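The Green One

My grandmother kept a biscuit tin of small toys on the shelf above the bread bin, and whenever any of us cousins came to stay it was fetched down before our coats were off. There were marbles in it, and a tin whistle that only managed the one note, and a cow with no tail, and right at the bottom, because he was thin and slipped through everything else, there was the green one.

We never settled what he was. My brother said a spider, and my cousin said a little man who had been left too near the fire, and I said he was both, depending on his mood, and that his name was Fenus. I was six and I was very firm about it. He was the green of lime cordial before you put the water in, and his arms and legs were bent as if he had been caught halfway through a dance.

When the house on Isberg Lane was sold, one wet June, my aunt gave me the tin to sort out. I put it on the back seat of the car with the belt round it (I know, I know) and drove the 89 miles home with the whistle rattling against the cow at every bend. Then it sat on top of my wardrobe for longer than I like to say. Sorting a tin sounds like nothing at all, a quarter of an hour with a cup of tea, and yet I found I could clean an entire oven to put it off.

In the end it was my daughter who got it down. She was seven by then and had climbed on the laundry box to reach, and by the time I came up with the towels she had everything out on the carpet in families. The marbles were a school. The cow was the headmistress. And Fenus was up on the window ledge by himself, with one leg hooked over the catch.

"He doesn't want to be in a family," she told me. "He wants to be high up."

So that was the sorting done, more or less. The marbles went back in the tin, the whistle went in a drawer where it could do less harm, and Fenus was given the run of the place. He hung from the lampshade. He hung from the rim of the fruit bowl and the handle of the good teapot — he even came to the dentist, down the front of a cardigan. I would open a cupboard for the flour and there he would be, dangling, with all the patience in the world.

She wrote his adventures down in an exercise book, and drew a few of them, and the longest was the one where he goes climbing above the table to look for the red box, which has his supper in it.

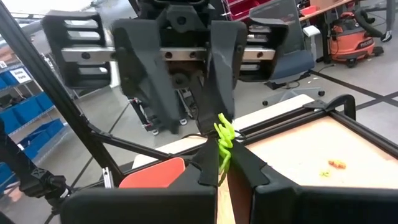
Fenus dangling, with what may be the red box waiting on the table.

"Does he get his supper?" I asked, when she read it to me.

She turned the page and looked at the back of it, and then at me, rather kindly.

"He's still climbing," she said. "You have to wait, Mum."

I went down and put the potatoes on. When I called her she came with the book under her arm and Fenus over one finger, and she laid three places, and hung him on the edge of the third.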